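Tramside talk, 23 Sep 2023, notes (mine, dont hand out)

Start without slides. Ask who has a linen closet they're scared to open. Wait for hands.

What we do: Tramside textile swap, back of the old Pelletier building. Bring clean cloth, take cloth. No money. Started in May with one rack.

Numbers, say them slow: 2,159 items in, 10 swap days. Bedding was the big surprise. Curtains the headache, odd lengths, no hooks, people drop them off and run.

What goes fast - pillowcases, kids' blankets, anything flannel. What sits - fitted sheets with dead elastic, tablecloths, single napkins. Say the napkin story if time. (Set of 12 came back as 11, three weeks later the last one showed up in a coat pocket.)

Sorting. Three piles: use, mend, rag. Don't overthink the mend pile, it grows. 43 pieces in there right now and one sewing machine. Ask for menders HERE, not at the end, people leave at the end.

Washing. Wash before you bring. No softener on towels, it coats the loops and they stop soaking up water. Half the room will argue. Let them, two minutes max
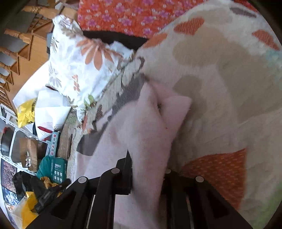

Rags: cut to size, bundle, go to the Fellon garage and the bike shop on Ondum Street. They take cotton only. No fleece, doesn't soak up oil. Seams off, buttons off, keep the buttons.

Stuff we can't take: pillows, duvets, anything damp. Be nice but firm abuot damp.

Next: want a second room for winter coats. Landlord says maybe. Don't promise.

Questions. Someone will ask about moths. Freezer, sealed bag, two weeks. Sign-up sheet is by the door, bring pens this time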